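March 2025 — The lower lot at the Hellitz trailhead is closed for repaving. Hikers need to use the upper dirt lot, a 2 mile drive farther up the road.
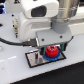

The Fitzgerald loop stays open. Trail lead Kamlesh Rawat says the February washout is patched, but go slow on the switchbacks. New gate up top is glossy white, same as the rounded shell on the robot arm, so easy to spot comming up the hill.

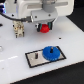 Gate locks at dusk. No overnight cars — tows started last month.
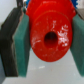
Group hikes meet at the upper lot untill the paving is done. Gráinne Ó Ceallaigh has the sign-up sheet. Max 500 feet of climb on the short route, bring water.
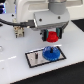
Are dogs OK on the loop? Leashed dogs only, and keep them off the fresh patch.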